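Buying tools for a robot project

A robot learns a job from many recordings of people doing it. Before recording starts, somebody has to plan what to buy.

The Flandcombe project began with a list. Hand-held grippers came first, 2 for each person, one per hand. Each gripper costs $245.
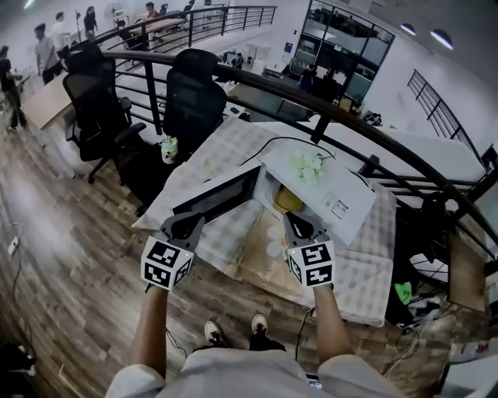
Next come the everyday things: a table, a microwave, power cables. Many offices already own these – check the cupboards before ordering.

A budget also needs spare money. Flandcombe bought 4 grippers and set aside $595 for repairs. Add it up: 4 times $245 is $980, plus $595 makes $1,575.

Space is the last item. People need room to move their arms.

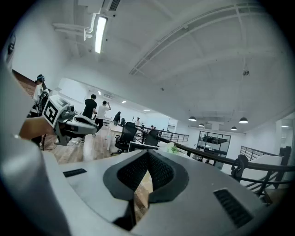
Hand-held grippers in use in an open-plan office.

Orders placed in August arrived in two lots, so the plan allowed extra weeks.

Related
What is a sensor?
How Cirkov tests a motor
Saving up for a class robot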